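7.4 When a take is rejected for lost tracking

Fault 747 means the software lost sight of one or both marker cubes for long enough that it no longer believes anything you did afterwards. It is the commonest fault on the Stalside hand grippers and accounts for 978 of the 2,431 takes thrown out before Rowena Lumbao rewrote this section in November. The old version said "avoid occlusion" and left it at that.

The fault is raised at the end of the take, when Ulton checks the file. You will therefore have finished the job beautifully before you hear about it.

To clear the fault:

1. Stop. Put both grippers down on the table, cubes upwards.
2. Note the take number and the time shown against the fault. You will want both in step 6.
3. Wipe each face of each cube with a dry cloth. Thumbprints count as damage as far as Ulton is concerned.
4. Check that neither cube turns on its mount. If one does, tighten it and go back to 5.2 (Calibration). A cube that is only slightly loose is worse than one that has fallen off - you would at least notice the second.
5. Select Review and play the take back from five seconds before the fault.
6. Find the moment the cube disappears and decide which of the causes below applies. 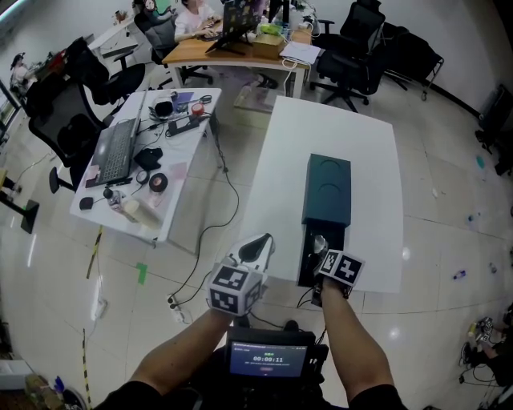
Reaching into boxes is the usual cause. The fingers have to go in and the cube has to stay out, and these two wishes come into conflict sooner than you would expect. With the box stood upright near your end of the table and its open front within reach, as it is for the right hand at 00:00:11, the fingers can get inside while the cube stays where the head camera can read it. Lay the same box down or push it to the back and your wrist will roll to follow it. Keep the idle hand forward too. A gripper dropped to your side is a gripper Ulton has lost.

Shiny parts are the second cause. A bright reflection close to a cube may be enough to spoil the reading. Turn the part, or move the box a little, before you start on the lamps.

Note: The timer keeps running during a tracking loss. A running timer is evidence that time is passing and should not be taken as praise.

CAUTION: Do not replay a take flagged 747 on the Givus arm. Where the track is missing, the arm goes straight from the last good position to the next one, through whatever happens to be in between. Gounder cell 2 has a new guard panel for this reason.

If the fault comes back on three takes running, swap the grippers for the spare pair and report the originals under 9.1.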